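Herkent Simulation Challenge – Frequently asked questions

Who can enter?
Any student enrolled at the college, from any department. Teams have up to 8 members. You do not need to have written code for a robot before, but at least one member should be comfortable with Python.

Do we need our own hardware?
No. All rounds before the final are run in simulation on the club machines. Accounts are issued by Hagos Woldemariam once the team form is in.

What is the task?
The arm must pick a named item from a cluttered table and place it in the target area. There are 18 practice layouts. The scored layouts are kept back until the round opens in January.

How is it scored?
Each entry is run on 163 scored trials. A trial counts if the named item is in the target area when the clock stops. Moving other items costs nothing unless they leave the table.

Can we change the gripper model?
No. Finger length, friction and closing force are fixed. You may change the approach path, speed and grasp point.

Which camera views do we get?
One on the wrist and one fixed. Most teams find the wrist view harder to use at close range, when a single item can fill most of the picture and hide what is behind or under it. 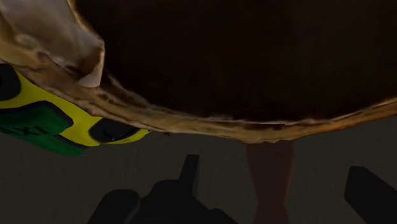

Simulated view with a large baked item over a yellow and green object, gripper fingers at the bottom.

My log says "target not visible". Is that a fault?
Usually not. It means the item is hidden in both views. Back the arm off and look again – the check reruns on every step.

Where do we send the entry?
Upload one zip file to the Tekleab folder, named after your team. Late files are not run.

Who do we ask about rules?
Natnael Demissie, in the club room at lunchtime.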